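Handout 3: Fixed and variable costs in a small workshop

Please read these pages before the exercise. The fixed cost is what Grerkeck pays even in a month with no orders - rent, insurance, the loan. The variable cost grows with every piece.
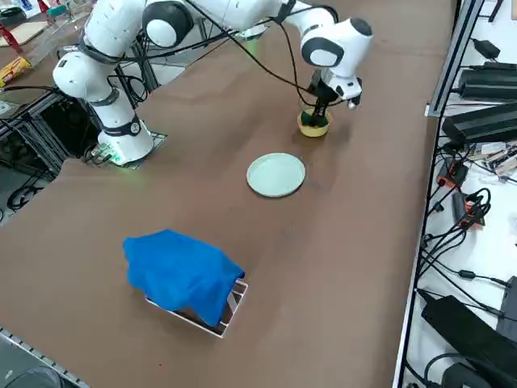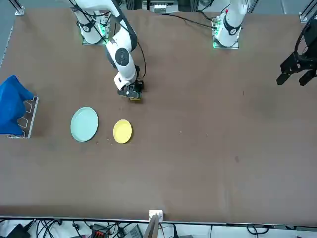
Bonifacio Pastor does not agree with the usual division and would put wages in a third group, because in February you can not send people home and call them back in March. I keep wages as fixed in this course, but his objection is good for the exam.

Exercise. Rent and loan together are 1,000 per month. Material is 3 per piece, and the workshop sells 600 pieces.
a) Find the total cost.
b) Find the cost of one piece.
c) Repeat with 134 pieces and compare.

Round to two decimals and write the unit.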